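Saturday, November 10, 2018

I watched Sernatum for the second time last night, and I think I was unfair to it in September.

For those who did not see it: a cargo ship leaves the moon station Oltport with a crew of 300, all sleeping, and only the navigator, Girell, is awake. She has to stay awake for 1,018 days. This is almost the whole story. There is a small battle near the end, but you could cut it and the film would lose little.

The first time, I went to the cinema with my cousin after a long day at work, and I wrote here that it was slow and cold. I gave it only one paragraph. I also complained about the dark pictures and said that I could not see the actress's face.

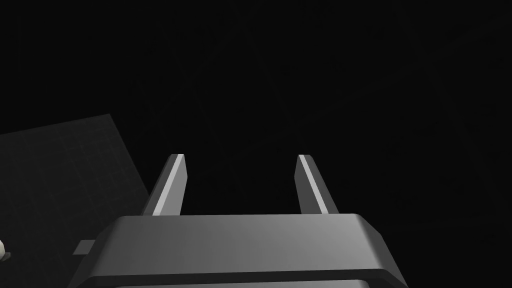
At home, with the lights off and good headphones, I had a different evening. The sound is very rich. When Girell walks through the sleeping hall you hear the breathing of the crew, first on the left side and then all over, and later in the film one of these breaths is missing. I did not notice it in the cinema at all. She notices it before we do, and she stops eating her soup.

I also understood better why she talks to the ship so politely. In the first half hour she says "please" to every door. By day 100 she only says "door". By the end she says nothing and waits, and the door opens anyway - I had to go back and watch this part again. 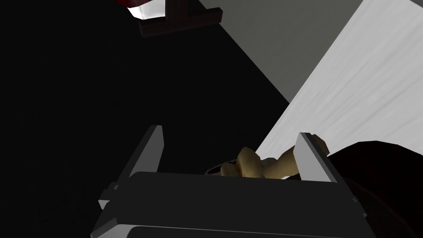
What still does not work for me

The battle, as I said. Also the brother. He appears in two video messages and the writers want us to care about him very much, but he only explains things we know already. And the music over the last five minutes is too loud. If the director trusts silence for two hours, he should trust it a little longer.

I am also not sure about the ending. She lands, the hatch opens, and the man outside says only "Ok" and writes down her name. My cousin says it is a joke. I find it very sad - she has lived alone for so long and his whole answer is two letters. 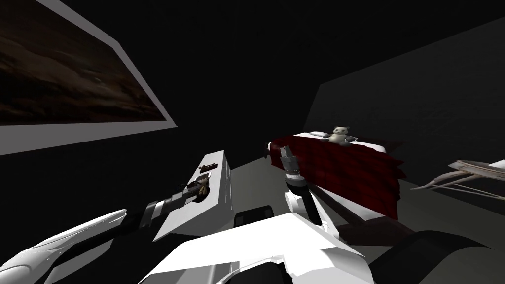

Yufang Ye wrote to me that I am wrong about the brother. In her opinion he explains everything because Girell has started to forget it, and the second message is the same recording as the first, only shorter. I will have to check this. It would mean a third time, and I have the disc until Tuesday.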